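Progress report to the Dernus Fund
Community cooking evenings at Ullerside
Jan 24, 2018

Dear friends at the fund,

It is a real pleasure to write to you again, and I hope you'll forgive me if I go on a bit, as there is so much to tell! When you agreed to support our cooking evenings we hoped to fill the kitchen at Ullerside now and then. We have now held 14 evenings, with 377 meals cooked and eaten, and the waiting list for the bread night has spilled onto a second page.

The soups have been the great favorite. Our barley and mushroom pot (with a good spoonful of mustard stirred in at the end) has been made four times by request, and the lentil one is catching up.

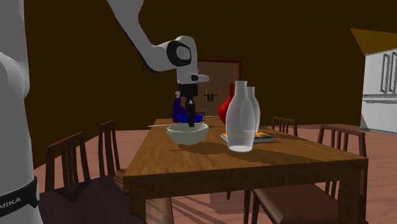

A pale bowl on the table, with the gripper lowered toward it.

We did have some trouble in the fall. The old oven at Vik ran so hot on one side that we lost two trays of rolls, and the baking group moved over to Ullerside while we waited for a new thermostat. That cost us a little more than planned, but we made it up by buying our flour and dried beans in bulk from Iltano, and the grocery line is still inside the budget.

The recipe booklet is coming along too. We have 36 recipes tested and 30 of them typed up, and I am still chasing people for proper amounts, as "a handful" seems to mean something different in every family.

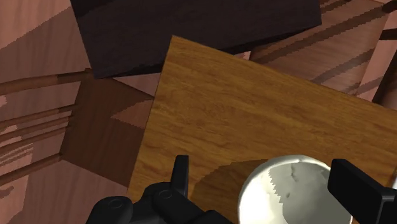

For the spring we would like to add a lunch session for people who don't care to go out after dark, and a short course on cooking for one. The booklet should go to the printer in May, and we'll send you a copy as soon as we have them. Receipts are attached, and please do come and eat with us whenever you like.

With warm thanks,
Regula Wallner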